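Worellow Table Set: README

Hi, and thanks for downloading. I'm Sekar Krishnan, I put this set together, and I'm the person to write to when something in it looks wrong. Last edited May 10, 2026.

What you get

Worellow is 700 demonstrations of small tabletop jobs, all done with a hand-held gripper. No arm was involved in the recording. You hold the thing, you do the job, and the camera riding on it sees what the fingers see. The policy learns from that view plus the tracked motion and the finger opening. I started out with remote control like everybody else in our group and I was so slow at it! Picking up one bottle took me forever, and my demos were full of little hesitations that the policy happily copied. With the gripper in my own hand I move pretty much the way I'd move anyway.

There are five task families:

pick (lift one named object and hold it)
place (put it back down somewhere else on the table)
tidy (bring several things closer together)
clear (take things off a mat or tray)
free (whatever the person felt like doing, with a one-line note)

The free family is messy, and I love it, but leave it out of your first training run.

Where it was recorded

Mostly in people's homes, on dining tables and coffee tables, with the objects already in the house or brought along in a bag. I asked everyone to leave the room behind the table as it was. A policy that has only ever seen a gray lab wall gets very confused by a TV and a few houseplants (ask me how I know).
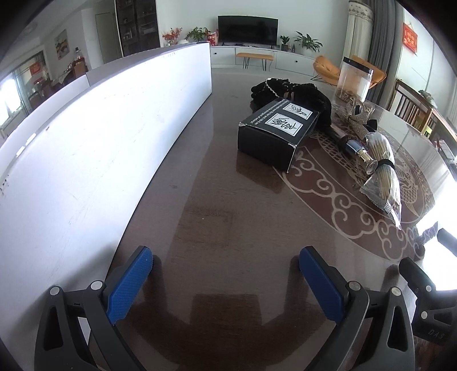
Gripper view over a glossy table with a round patterned mat. Blue finger pads at the bottom, living room behind.

Shiny tables deserve their own paragraph. The tracker hunts for fixed points in the room, and a glossy top gives it reflections that slide around as you move. In the Clornance sessions I lost whole takes to this before I worked out that tilting the gripper up a bit at the start, so it gets a good look at furniture and walls, settles the track nicely. If you add your own data, please do the same. Also watch for the gripper's own shadow on the table. I left shadows in on purpose, and there's no mask for them.

Clear glass and plastic are in here too. Grasps on them are harder to label, and my contact times for jars and bottles can be a few frames off. Soft stuff like bows, bags and cloth has no pose label at all. I tried, gave up, and wrote "soft" in that column.

Files

Each demonstration is one folder with the video, a track file and a notes file. The track gives gripper position and rotation relative to the first frame, plus the finger opening, where 0 is closed and 1000 is fully open. Why 1000? It was what the old Karamanlidis scripts expected, and changing it now would break everybody's loaders, mine included.

The notes file has the task family, the object names in plain words, and a room code. Room codes are stable across the set, so please split train and test by room. If you split by folder you'll get lovely numbers that mean nothing.

Known problems

54 folders have a track that drifts near the end. They're listed in drift.txt, and the video in them is fine, so they still work for anything that only needs pictures.

A couple of people held the gripper in their left hand. I haven't tagged this yet.

Object names aren't consistent. One person's "jar" is another person's "canister," so check the notes before you filter by name.

Using and sharing

Research and teaching are fine, go ahead. These are real living rooms, so please don't try to work out whose they are, and don't repost single rooms on their own. If someone asks to be taken out, I'll remove their folders and post a new list, and I'd ask you to delete your copies too.

Next up is the Stustton batch, which should be ready in July. It has the same layout and folder names, with more kitchens. Send me your failed rollouts in the meantime, I really do look at them!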